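Handheld grippers for cloth: soft yellow fingers or the stiff ones?

Forum: Grippers and End Effectors

lensa_m
I've been going back and forth on this for a while and I'd like to hear from people who fold things for a living (or for a thesis, same hours). We have two sets of fingers for our handheld units. One is the tall tapered yellow pair with the long hollow in the face, mounted on the open black finger frames. The other is a stiffer pair from Skolard that somebody bought before I joined. Adanech Chala on our side swears by the Skolard ones. I can't stand them on anything thinner than a bath towel.

My complaint is pickup. The Skolard tips push the cloth along the table until it bunches, and then you grab the bunch and get three layers when you wanted one. The yellow ones give a little, so you can press down into the mattress and close. I did 70 tries with each on the same pair of pants, just pinching the hem and lifting. Yellow missed 2. I stopped keeping track of Skolard misses when I got annoyed, so take that how you like.

gosine_tinkerer
You stopped counting on the one you don't like? Come on.

lensa_m
Fair. I'll redo it.

yfurukawa
I use the stiff ones every day and my experience is pretty much the opposite of yours. Soft fingers twist when you pull sideways. Try dragging a heavy pair of jeans across a bed and watch the tips splay, you lose the corner halfway. For T-shirts sure, go soft. What are you closing on, the hem or the fold?

lensa_m
Both, depending on the step. Mostly I come in from the foot of the bed with the pants already folded lengthwise and take both cuffs together. I hold the right unit and straddle the cuffs, one finger on each side, then close. The comforter is my kid's old Paul Frank one with the monkeys all over it and I picked it on purpose, dark pants on a plain dark blanket were giving our tracking fits.
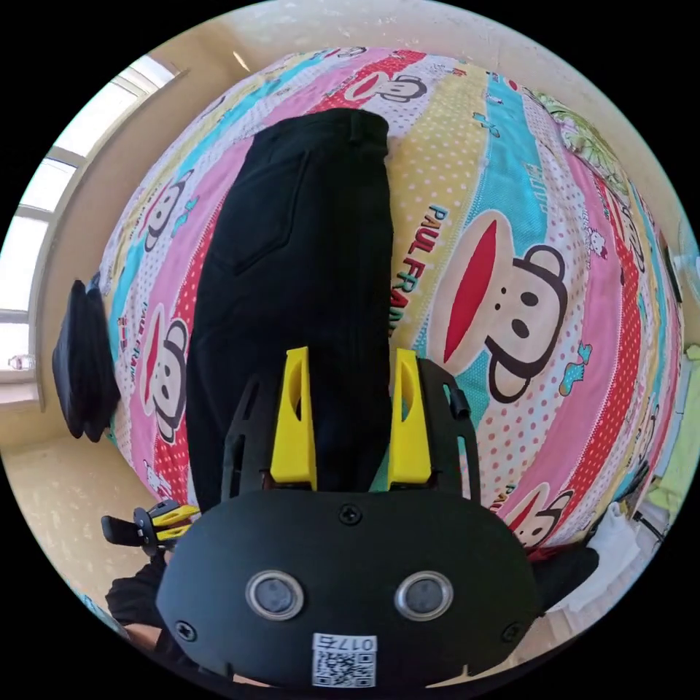
Re: camera and tracking

rosi_trindade
OK, I'm more interested in the tracking part than the fingers! We went the other way and took every pattern off the bed. Repeated prints were a pain for us because the same motif shows up in several spots and the matcher gets cocky about it. Plain gray sheet, a few random stickers on the wall, done. Do you see jumps when you get in close?

lensa_m
Not many. The stripes run diagonal and the faces aren't on a tidy grid, so maybe that saves me. Where I do get trouble is the window side of the room. When the panes wash out, exposure drops and the black pants turn into a black hole, no seams, no pocket, nothing. I lost about 30 runs to that before I started pulling the shade in the afternoon.

rosi_trindade
Lock the exposure. Seriously. Auto is fine for a kitchen counter and awful for a bedroom.

lensa_m
Tried it, then the shadow under my arm goes to mush. But maybe I set it too low. What do you lock it on, the cloth or the wall?

rosi_trindade
The cloth, always. Let the window blow out, who cares about the window.

yfurukawa
Disagree a bit. If the window blows out all the way you lose the whole left side for tracking, and in a small room that's a lot of your features gone. I meter on the floor and live with it.

Re: fingers again

chiyo_k
Coming in sideways here, but has anyone tried mixing? At Hoshino we had one soft finger and one stiff one on the same frame for a few weeks. Soft one goes under, stiff one pins from on top. It looks silly and your grip center is off by a hair, so you have to redo the width calibration, but single layer pickup got a lot better for us. Pillowcases especially.

gosine_tinkerer
How do you keep track of which finger is on which side when you've got two units going at once? I'd have them swapped by lunch.

chiyo_k
Tape on the stiff one. And yes we swapped them by lunch, twice.

lensa_m
Oh I like this. I can get one stiff finger onto the frame tonight, the mounts are the same if you shave the tab. Yasuo, would that fix your splaying or does it just splay on one side?

yfurukawa
One side, probably, and then the cloth walks toward the soft finger. I'd want to see it on denim. I still think your hem pinch test is the wrong test, by the way. Lifting straight up is the easy part. Do a pinch and then a long drag toward you and tell me how the yellow pair does.

lensa_m
Ran it, because you got in my head. Same pants, same bed, 122 drags total, split evenly between the two sets, and I counted ALL of them this time. With the yellow pair the misses on pickup were still rare, but you're right that they slip on the drag, mostly when I get impatient and yank. Skolard held better once it had the cloth. It just took me longer to get hold of it in the first place – I'd fuss with the cuffs, back off, come in again.

So for folding on a soft surface I'm staying yellow and slowing down my pulls. Adanech can have the Skolards for the laundry table, where there's no mattress to press into anyway.

gosine_tinkerer
Slowing down is going to show up in your data though. Everything you train on it will fold like it's half asleep.

lensa_m
It's already slow! A little slower won't kill it.

chiyo_k
Do post the mixed setup if you get to it. I'd like to know whether the tab shaving holds up, ours cracked right at the screw.

lensa_m
Will do. Which side cracked, the one toward the camera or the outside?

chiyo_k
Outside. We went to a thicker print after that and it was fine.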